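Laundry cell README – setup, care and small repairs

March 19, 2022
Posted by the Renbridge bench team

This is the readme that goes with the Ledberg recordings, and it's mostly about the machine itself. If you only want the file layout, it's near the bottom. If you're going to switch the thing on, please read the middle bit first!

## What's in the cell

One two-armed robot, one front-loading machine, one woven basket, and a pile of clothes we don't mind losing. We call the whole lot Grurkik, after the folder name the first scripts were saved under, and it stuck. The left arm looks after the basket and the right arm does the reaching. You can swap them in the config, but I never have, and the cable lengths are set up for it this way round.

The recordings come to 3,714 runs, made over 13 sessions. Loading and unloading are mixed together, so check the task field before you start sorting them.

## Setting up

1. Arms down, power off. Check that nothing is caught in the joints.
2. Push the base up to the floor marks. If you can't find the marks, they're under the mat (someone put the mat back over them in January and I've left it).
3. Open the machine door all the way and leave it there. The robot doesn't know how to open it and will try to go through it.
4. Bring the power up, wait for both arms to report, then run `home_arms`. The left one takes longer.
5. Run `check_grip` with nothing in the fingers, then again with the basket rim between them.

The two numbers from step 5 go in the log. I'd like them in there every time, even when they look dull, because that's how I spotted the slipping finger pad and it saved me a very long afternoon.

## The cables

Most of my repairs have been cables. The arm ones need enough slack to follow the wrist all the way round, but if you're too generous they wander off and snag on whatever's nearest. My rule is to turn the wrist by hand to both ends of its travel, with the power off, and watch the loop. It should move and never pull tight. If it pulls, undo the clip nearest the elbow and give it a bit more.

The floor wiring is my fault and I do mean to tidy it up. Keep your feet out of it, and don't roll the base backwards without moving it first – I've pulled a plug out that way more than once.

## Finger pads and screws

The pads wear at the tips first. Woven rims are hard on them, much worse than cloth. Swap them in pairs, even if one still looks fine, and run `check_grip` again afterwards. Spares are in the Magaña drawer, along with the little driver that fits the housing screws. Go gently with those screws. They go into plastic and they will strip (ask me how I know).

Tighten the wrist ones every 2 sessions. I used to leave it longer and the right hand picked up a wobble that you could see in the recordings if you knew where to look.

## Getting the reach right

The bit that took me the longest was getting both arms to work close to the drum without bothering each other. Tilt the basket too little and things stay in it, tilt it too far and they land on the floor.
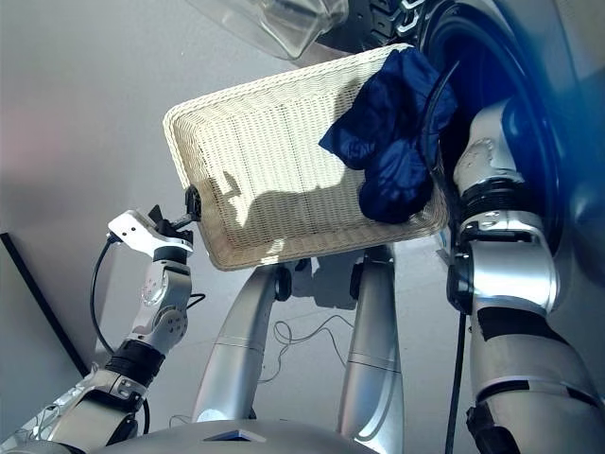
I ended up setting the left arm's pose first and then fitting the right arm's path in around it, with the speed turned well down. Once a slow pass is clean, bring the speed up in small steps. If the right hand brushes the drum rim on the way in, don't fiddle with the path straight away. Check the base position first, as it's nearly always the base having crept off its marks.

Slippery fabrics will hang over the rim and stay there. I let the run finish and tag it `snag` so people can filter those out, or keep them if they're after that sort of thing. There are 185 tagged so far.

## Files

- `runs/` – one folder per run, with video and joint readings
- `log.csv` – grip numbers, pad changes, anything odd
- `config/` – poses and speeds, one file per session

The older config files use a different name for the wrist joint. The loader copes with both, but if you're reading them by eye, `wrist_b` and `wrist_roll` are the same joint.

## Still to do

- Label the spare cables
- Tidy the floor wiring
- Write up the stop button test properly. For now, press it before each session and make sure both arms report a stop before you carry on.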